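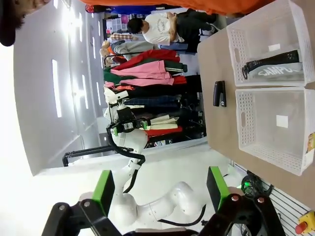 Arley, April

Filed under: Desk & Storage

Sorting the stationery table this month. Short thread on baskets, for anyone else whose pens migrate.

Two white plastic baskets, side by side on the beige top. Perforated walls, cut-out handle slot in the near side. The slot is the bit I'd look for when buying. You can drag a basket towards you with two fingers and it doesn't tip.

Each basket gets a small white square label on the floor, inside. I used to label the rim. Rim labels catch on sleeves and peel at the corners. Floor labels stay put, and you see them when the basket is empty, which is when you need to know what goes back in it.

Basket one: pencil case. Zipped, black upper half, light grey lower half, CAMPUS across the grey in white. It lies flat with room to spare. Anything with a zip goes in whole. I don't decant.

Basket two: nothing so far. Intended for tape, refills and the hole punch, once the hole punch has been found.

The stapler stays out on the bare tabletop, near the gap between the baskets. It gets used more than everything else put together, and a stapler in a basket ends up under something.

Dimensions, as asked last time. My shelf run is 1184 mm. Baskets from the Indard range are 174 mm on the short side by the catalogue. I measured across the rim and got a shade more, so allow for that if you're filling a shelf edge to edge.

The Timmermans ones are deeper and have solid walls. Fine for paper clips, which go straight through perforations if you're unlucky with the size. For pens and cases I prefer the holes. Dust drops out and you can see roughly what's in there from the side.

Tried Votex drawer dividers before this. Seven compartments, all slightly too short for a ruler. They now hold batteries.

Remaining: one box of loose pens to test on scrap paper. Dry ones go in the bin, the rest in basket two. Will add the final layout to the thread when the box is done.

663 views · Contact · Terms · Back to top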